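Nituta Table Top, White

A plain matt white top for kitchens, craft rooms and classrooms. It fits the Nituta and Miranda leg sets, sold separately.
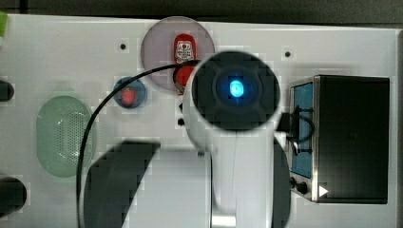 Wipe with a damp cloth and mild soap. Bleach will dull the finish – so will scouring pads. Allow around 10 working days for delivery. 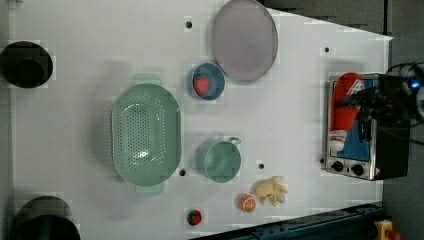

Declan McAlister wrote in July that his went onto old Miranda legs with 4 new bolts and hasn't wobbled since.

Guarantee: 2 years. Bolts not included.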